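The third song on the new Travedholm record starts with a count-in that goes wrong. The drummer gets to three, somebody coughs, and the band comes in anyway, a little ahead of where they should be. They kept it. The song is called "Rivera" and it runs just over four minutes, and it was the first thing they played together after two years of not being in a room at the same time.

Travedholm have been a four-piece since 2000, when they were opening for hardcore bands at VFW halls and selling a cassette with hand-cut covers. They were loud then and they are loud now. In between they put out a run of albums that sold a little less each time, toured until the van gave up, and took day jobs. The new one, Ulholm, was recorded in a rented house with the furniture pushed into the hall and a mattress against the bathroom door.
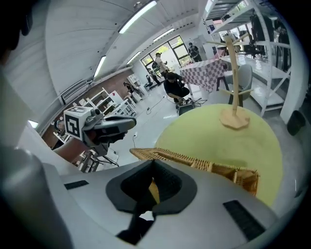 The band writes slowly. A riff will sit on somebody's phone for a year before it gets a second part, and the singer won't put words to anything until the drums are settled. For this album they set a rule that a song had to work with the amps off, played quietly with everyone sitting down. Two of the songs came out of a month when the bass player had his right hand in a splint and could only play with a pick. He had the others carry his gear, down to anything as light as a metal stand with splayed legs, the same sort that stands on the floor here. Both songs are built on one note held for a long time, and they are the heaviest things on the record.

Ulholm has 24 minutes of music on its first side and a bit less on its second. Side one is the faster half. "Hestden" opens it with feedback and a snare roll, then drops into a verse that sounds like the early singles, with the guitars panned hard left and right. The vocals are lower in the mix than they used to be. On headphones the words come through well enough, but on a car stereo you will lose most of the second verse.

Side two takes longer to make sense. There is an organ on it, which will surprise people who know the band from the old days, and a song with no chorus that goes through the same four chords until the tape runs out. The closing track is a waltz. I didn't care for it on the first few plays and I now think it is one of the better things they have done, mostly for the way the two guitars trade the melody in the last minute.

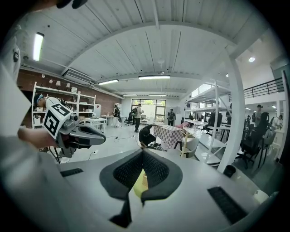 One longtime fan at the November show disagreed with me about all of this. He said side two was where he got off, that the organ buried the guitars, and that he would have been happy with six more like "Hestden." He had bought the record anyway, on vinyl, and he stayed for the waltz.

He has a point about the organ. Live, the band leaves it out and gives the part to the second guitar, and the songs are better for it. The set that night was short and leaned on the new album, with a few old singles near the end. The sound was muddy for the first couple of songs and then somebody fixed it. "Rivera" got the biggest response, count-in and all, although this time the drummer made it to four.

More dates are planned for the spring, mostly small rooms within a day's drive. The band has said the cassette will be reissued if they can find the original tape. It was last seen in a shoebox in the singer's garage, along with the master for the second album and a stack of unpaid parking tickets.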